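How an Illustrator Makes a Picture for a Story
From the Skokstead Young Readers' Pages
For readers aged eight to twelve

Many of the books in a library have pictures in them. Some have a picture on every page, and others have only one, on the cover. The person who makes these pictures is called an illustrator. This article explains how an illustrator works, from the first reading of a story to the finished book. 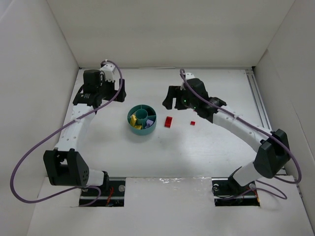
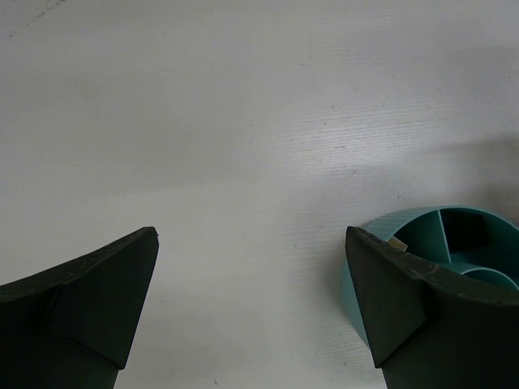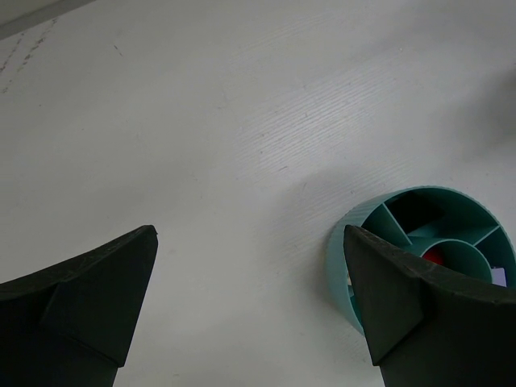 Skokstead Young Readers' Pages, Issue 38, page 30
Mar 31, 2018

What is an illustration?

An illustration is a picture made to go with words. It may show something the words describe, such as a castle on a hill. It may also show something the words leave out. A story might say only that a girl walked into the forest. The illustrator must decide how tall the trees are, what the girl is wearing and how much light comes through the leaves.

Illustrations are found in storybooks, but also in magazines, on posters, on game boxes and on stamps. The pictures discussed in this article are those made for fantasy stories, in which the illustrator often has to draw things that do not exist.

Reading the story

Before drawing anything, the illustrator reads the whole story, usually more than once. During the second reading, notes are taken. If the writer says on page 4 that the dragon has grey wings, the dragon must still have grey wings on page 87, unless something in the story has changed them. Readers notice mistakes of this kind very quickly.

Suppose the story is called The Lamps of Vistutia. Vistutia is a city under a mountain, and no sunlight reaches it. The illustrator's notes might look like this:

City is underground. No sun, no moon, no weather.
Lamps are blue near the gate and yellow near the market.
The giant Varkar has a beard down to his knees. He is kind but looks fierce.
Everyone wears soft shoes, as loud noises wake the bats.

Notes such as these tell the illustrator what must appear. Everything else is open to imagination.

Small drawings first

The next step is to make very small, quick drawings called thumbnails. The name comes from their size, although most are a little larger than a real thumbnail. Each one takes a minute or two. There are no faces and no details in a thumbnail, only simple shapes that show where the main things will go.

An illustrator may fill several sheets with thumbnails for a single picture. In one, Varkar may stand in the middle. In another, he may be far away, with the city rising over him. In a third, only his boots may be showing. Trying out many ideas at this size uses little paper and little time, and a poor idea can be crossed out without regret.

The rough drawing

When the best thumbnail has been chosen, it is drawn again at a larger size. This is called a rough. The lines may be messy, but the people, buildings and animals can now be recognized.

The rough is sent to the publisher, which is the company that makes the book. An editor and a designer look at it together. They check that it matches the story and that there is enough space for the words. They may ask for changes. It is quite normal for an illustrator to draw the same picture three or four times before everyone agrees.

Drawing things that do not exist

No one can visit a dragon in order to draw it. For this reason, illustrators study real things and join them together. A dragon's wings may be based on the wings of a bat, its skin on that of a lizard and its feet on those of an eagle. A giant's house may have the same doors and windows as an ordinary cottage, drawn beside something small, such as a mouse or a teacup, to show how large it is.

Many illustrators keep a sketchbook for this purpose. They draw tree roots, old keys, chimneys, sleeping cats and people waiting for the bus. A knobbly root drawn in November may become a troll's nose the following spring.

Light and colour

Colour tells the reader how a place feels. Reds and yellows are called warm colours, and blues and greens are called cool colours. A kitchen with a fire burning may be painted in warm colours so that it seems safe. A lonely tower may be painted in cool ones.

Light is just as useful. The eye is drawn to the place where a bright part touches a dark part. If the illustrator wants the reader to notice a tiny key on a dark floor, a little light can be made to fall on it.

The finished picture

The final artwork may be made with paint, ink, coloured pencils, cut paper or a computer. Some illustrators draw with a pencil, scan the drawing and add the colour on a screen. The artwork is then sent to a printer. If 2000 copies of the book are made, each picture is printed 2000 times, and a test sheet is checked beforehand to be sure the colours are correct.

Something to try

Read the sentence below and draw a picture to go with it.

The old bridge at Mendes had a door in the middle, and tonight it was open.

Make four thumbnails before you begin. Decide whether it is raining, who is on the bridge and what can be seen through the door. Then choose the thumbnail you like best and draw it on a full sheet of paper.

Words to know

Editor: a person who helps to prepare a story for printing.
Publisher: a company that makes and sells books.
Rough: a larger drawing made to test an idea.
Thumbnail: a very small, quick drawing.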